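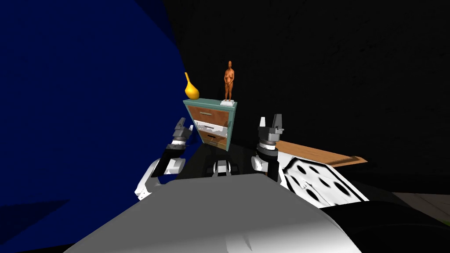

Image credit: Zamstead Media Library

Forgetting words and names at 44, should I be worried?

Posted by Viorica B. in Brain and Memory
13 December 2024

Hi everyone, long time reader, first time asking anything. I'm 44 and over the past five months or so my memory has gotten really patchy. It's mostly words and names. I'll be in the middle of telling my sister something and the word just isn't there, and I end up saying "the thing, you know, the thing you drain pasta with." Last week I blanked on the name of a woman I've worked next to for 12 years! It came back to me in the parking lot, of course.

I don't get lost, I pay my bills on time, and I can follow a movie fine. But my grandmother had dementia and I watched the whole thing up close, so every time I lose a word my stomach drops. I'm also sleeping badly (awake at three, up at six) and work has been a mess since they moved us all over to the new Cerno scheduling system.

My doctor's office can't see me until February. Do I wait, or should I be pushing harder? And is there anything I should be doing in the meantime? I bought a box of the Umer memory capsules at the drugstore but haven't opened it.

Thanks for reading all this.

adelino_carvalho

I'm not a doctor, but I went through almost exactly this a few years back, so here's my two cents. Mine was sleep. I was getting maybe five hours a night and thought I was doing great on it. My wife finally got sick of the snoring and sent me in for a sleep study, and I had apnea, pretty bad too. A couple of months on the machine and I could remember people's names again, or at least as well as I ever could.

What helped my appointment go better was bringing notes. I wrote down each time something slipped, what time of day it was, how I'd slept the night before and whether I'd had a drink. I ended up with 37 of these little entries and the doctor read every one of them.

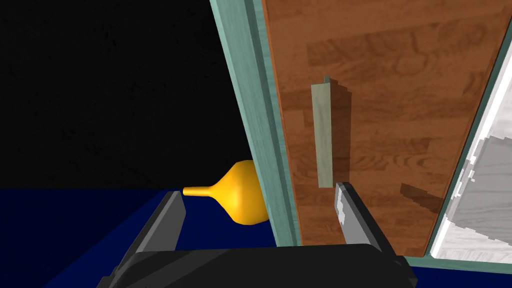 Looking back over them, nearly all of the bad days came after a bad night, and I'd never have spotted that on my own. So start a notebook tonight, even if it's just a line or two. And if anybody lives with you, ask them whether you snore!

On the waiting, call and ask to be put on the cancellation list. Call again every few days, early in the morning. I got in weeks ahead of time that way. Also ask whether they'll order your blood work before the visit. Mine checked thyroid and B12, and I believe low B12 can make you foggy all by itself.

Leave the capsules in the box until you've talked to somebody. Take the box with you so they can read the label, especially if you're on anything else.

Tóth

Could be perimenopause. My sister had it at that age, couldn't remember a word of anything, and the not sleeping too. Ask about it. I do crosswords and I'm fine.

Viorica B.

Thank you both, I feel a lot calmer. I hadn't even thought about perimenopause and yes, some other things would fit with that. Adelino, I called this morning and I'm on the cancellation list now, and the nurse said that if I get suddenly confused, have trouble speaking clearly or get weak on one side I should call 911 and not sit around waiting for a callback. Passing that along in case anyone else lands on this page. The notebook is by my bed. No idea about the snoring, the dog isn't talking.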